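Notebook, February, page 30 or so of the green book
Hand-held gripper kit, trial unit from Kundton
Mairéad Keogh, with notes added by Gilberto Condori in the second half

Kettle on, phone off, and I have finally got a good stretch of hours with the trial kit, so I'm going to write this out properly while it's fresh and before Gilberto borrows my good pen again. For anyone at Prala reading later: this is the hand-held gripper package that Kundton would like us to take on a yearly plan. They send the hardware, they run the upload service (called Paucar, and I still say it wrong), and we do the recording in ordinary rooms with ordinary stuff lying around. We have it on loan and we owe them an opinion.

I started with soft goods, which is where the last kit we looked at, the Plondska one, gave us such a miserable time. Gray fabric on purpose. The checked mat and cloth were already down and I left all the shelves just as they were, because a cleared room tells us nothing about how the thing will do in somebody's home.

First up was the gray felt-like bag. I went in from both sides with the fingers upright and closed gently, and I have to say the feel of it is lovely. You squeeze and you know where you are. The pads sit flat against the sides, and the wide base plate gives you something to line up with, so after a few tries I had stopped looking at my own wrist altogether. 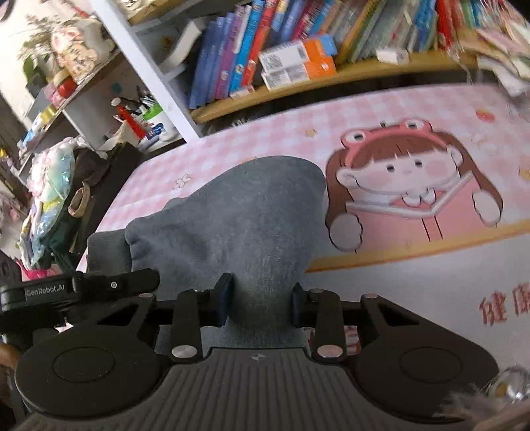
Gray bag between the finger pads, on the checkered mat.

Things I want to remember from the bag work. The creased top is fussy to approach if you come in at a slant, and going square on is better. The strap mount is snug on my hand and I imagine it would be loose on a child's and tight on Gilberto's. I'd like a second hole in the strap and have put that in the list for Kundton. My forearm was fine for a long while and then quite suddenly it wasn't, so I would put a rest in the plan for anybody doing this all day. Their brochure suggests 200 clips in a shift. I'd call that a young person's number — let's pencil in fewer and see.

Paucar took the first batch without complaint. I like that it asks for a task name before anything else, and I like less that it won't let you fix a spelling mistake afterwards, so we now have a folder called "bga_pinch" that will outlive us all.

After a sandwich I moved to the knit garment, and that was harder and much more fun! Ribbed knit wants to roll up between the fingertips, and if you take too little you get a thin twisted bit and the rest stays where it was. Take too much and you've got a lump that the fingers can't close on nicely. I went back and forth between the cuff and the flatter part and ended up liking a narrow pinch taken slowly, with a tiny pause before lifting.
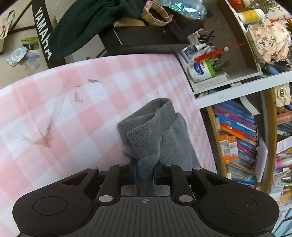 Knit garment, narrow pinch. The strip has twisted between the fingertips.

Gilberto here. I did my own round with the same garment and I disagree with Mairéad about the pause. I get a cleaner lift when I keep moving. We should each record a set and compare them side by side, with the task names spelled right. I also think the linkage is the best part of the kit, smoother than Plondska's, and I'd want to know what a spare set of finger pads costs before we sign for anything. Rubber wears, and knit is harder on it than you'd expect.

Back to me. Fair enough on the pads, I've added it to the list.

On price, the plan is 2,000 a year with 2 kits and the Paucar account included, and shipping on top if one has to go back for repair. My feeling so far is yes, provided they'll swap a faulty unit within the week and put that in writing. The person on their phone line was very sweet about it but wouldn't commit.

Still to do: the towel set, the socks, something stiff like denim for contrast, and both our versions of the knit lift. Ask Kundton about the strap hole, the pads and renaming folders. Charge everything overnight. Gilberto has the case and the short cable, I have the long one.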